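Subject: Re: [clotemham-makers] Notes from the Codon open day

> Went along to the Codon open day at the Nirkuvell building and came home
> impressed. They had people doing everyday chores by hand at little
> stations, and on the screens next door you could watch the robot learning
> from the same chores. They say it will be setting out a guest tray without
> help by December. Entry was free and the coffee was decent. Did anyone
> else make it? I think we should invite them to give a talk.

I made it, to the afternoon session, and I came home with a different impression, so let me put it down before the talk gets booked.

First, the numbers on the wall. The big poster said 920 hours of recorded chores. I asked whether that was 920 hours of different chores or the same few repeated, and the answer was "a mix." I asked how many homes. The answer was that they would get back to me. They have my address and I have had nothing yet.

Second, the screens. What I saw next door was a video of a robot arm, sped up, with the speed printed small in a corner. The live arm ran twice while I was there. The first time it picked up a sponge and put it in a bowl, fine. The second time it stopped over the bowl and a staff member pressed something and talked to us until it started again. I don't hold that against them, live demos are hard, but "learning from the same chores" is a generous way to describe it. Nothing the arm did came near the tray job.

The tray job was the part I liked, and I stood there longer than I meant to. A person sits at a table and sorts out the sort of tray you would carry in to visitors: mugs, napkins, packets of Haldiram's, little red sachets that go in a clear plastic tub. 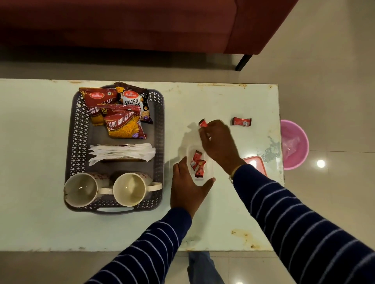
It looks like nothing, and it is exactly the sort of work I would want to see a machine try. A snack packet is mostly air and changes shape when you pick it up. A sachet is small and slippery, and the tub it goes into weighs next to nothing, so you need a second hand near it. People do all this without thinking. I asked which gripper they planned to use for the sachets and was told the hardware is "not the bottleneck." I have heard that sentence at every demo I've been to, usually from the software side.

To be fair to them, they were open about the tables. They use worn, stained ones on purpose, and the woman at the station told me the early recordings were all done on a clean white bench and were not much use. I believed that. It was the only time all afternoon that anyone mentioned something going wrong.

As for December, the handout says the Arancibia trial has a target of 70 percent on "tray setting tasks." I could not find out what counts as a success. If a mug goes down with the handle the wrong way, is that a pass? If the sachets land beside the tub? Seventy percent also means a lot of snacks on the floor in any given week - I would want to know who picks them up.

So on the talk: yes, invite them, but ask for two things up front. One, they bring an arm and run it at normal speed, with failures left in. Two, they send us the scoring rules for the trial beforehand so we can read them. If they say no to both I'd sooner spend the evening on our own projects.

The coffee was decent, I'll give you that. I still have the handout if anyone wants a scan.

--
clotemham-makers mailing list
To unsubscribe, send a blank message with "unsubscribe" in the subject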